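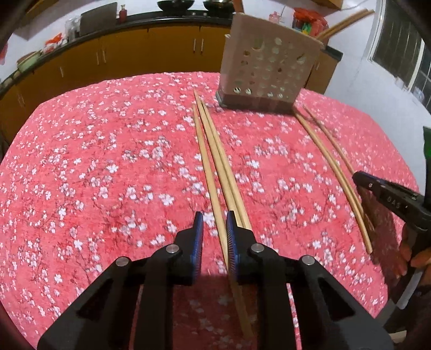

Musyoka Laizer would start with the shot changes. A subtitle that runs across a cut by a few frames gets read twice, he says, as the eye takes the new picture for a new line and goes back to the beginning. Viewers don't report this as a fault. They report that the film felt talky.

Laizer prepared the English subtitles for Ông, the second feature directed by Huệ Tạ, which opens in September through the distributor Prarnov. The dialogue is in Vietnamese, most of it from a family of six who are rarely silent at the same time. We spoke at Drakwood, the post-production house where the film was finished, with Tạ joining in the second hour.

The first draft of the file contained 828 subtitles. The release version contains 690. I asked where the others had gone.

"Some were merged," Laizer said. "Two short lines from one speaker, half a second between them, same shot. Those can be one event. Some were greetings, or a name called across a yard when you can see who is being called. And some were lines that overlapped with a better line."

The last group took the longest. In a scene early in the second reel, three conversations run at once while the oldest son argues about a bank loan. The script has all three written out in full. The draft translated everything, with dashes to separate speakers, and the result stayed on screen almost without a break for the length of the scene.

"You could follow it on a monitor if you paused," he said. "In a theater you got the loan and nothing else. You didn't get the son's face either."

He cut the scene down to the loan argument and one line from the aunt, which matters later. The remaining talk was left as sound. Tạ objected at first. "I wrote those lines. The actors learned those lines," she said. "Then I watched it with the sound off, which is a bad way to watch my film but a fair way to test a subtitle. I could not keep up, and I know what they say."

Reading speed is the figure clients ask about, and Laizer is wary of it. The limit is set in characters per second for the whole file, and the software flags any event over the limit. A file can pass with no flags and still read badly, he said, when a dense line lands on the frame where an actor does something small with a hand. He moves those lines earlier if the speech allows it, or shortens them well below the limit.

"The number is an average reader looking at nothing else," he said. "There is always something else. It's a movie."

He works in Zundard, a timing program that he has used since his first job and describes without affection. It detects cuts automatically and will snap the end of a subtitle to a cut if the two are close. On this film the detection had to be redone by hand in several places. Tạ and her editor used long dissolves between the present-day scenes and the ones set in the father's youth, and the program either missed them or marked three cuts inside one.

For dissolves, his rule is to clear the subtitle before the incoming image is stronger than the outgoing one. He leaves a minimum of 2 frames between consecutive subtitles everywhere. With less than that, the change doesn't register and the second line looks like a correction to the first. With a gap that is longer but still short, the text seems to blink. He closes those gaps down to the minimum or opens them out until they look intended.

The title gave its own trouble. Ông can be used for a grandfather, or for an older man outside the family, or as a fairly formal "you." In the film a young woman uses it to the same man throughout, and the audience has to work out over time which of these she means. English offers no single word that does the same job.

"We tried 'sir,'" Laizer said. "It sounded like the army. We tried 'Grandfather,' and that gives away the end in the first ten minutes."

They kept the word as it is in four places and dropped it from every other line. The four were chosen so that the tone of her voice differs clearly each time. Tạ asked for the diacritic to be kept, which meant checking the font at every stage. One test copy came back from an outside lab with an empty box where the first letter should have been. The fix was to embed a different font in the theatrical package, and the subtitle file was checked again from the first event to the last.

Placement was settled quickly by comparison. Subtitles sit at the bottom center except in two passages where signs or a letter fill that part of the picture, and there they move to the top. Laizer dislikes moving them. "Every time you move, somebody spends a second looking at the bottom," he said. "So if I go to the top, I stay at the top until the next scene."

Italics are used for voices on the telephone and for the radio. He doesn't use them for memory, though the distributor's style sheet calls for it. Large parts of the film could be called memory, depending on who is asked, and Tạ didn't want the lettering to decide.

Tạ said she would bring the subtitler in earlier on the next picture. The edit of Ông was locked before any translation existed, and there is a reaction shot in the kitchen that she would now hold longer. In Vietnamese the joke arrives on the third word. In English it arrives on the last, by which time the film has already cut to the person laughing.

"We lose the laugh, or we show the joke before it is spoken," she said. "Musyoka chose to show it early. I think that is right. I would still like those frames back."

Laizer said the usual arrangement is worse. On many jobs he gets a compressed copy with a timecode burned in, a dialogue list that doesn't match the final mix, and 4 working days. He has no access to the director and sends questions to a coordinator, who may or may not pass them on. For this film he sat through two full screenings at Drakwood with Tạ a few rows behind him, and made most of his last changes from notes taken in the dark.

I asked whether he checks audience comments after a release. He reads them when the complaint names a scene. One preview viewer wrote that the subtitles in the loan argument were incomplete and gave, correctly, a summary of what the cousins had been saying.

"They speak Vietnamese," Laizer said. "They're right, it's incomplete. I wrote it for the person in the next seat."

A separate file for deaf and hard-of-hearing viewers is still being prepared. It restores several of the greetings and identifies speakers by name when they are out of shot. Tạ has asked to see it before it goes to Prarnov.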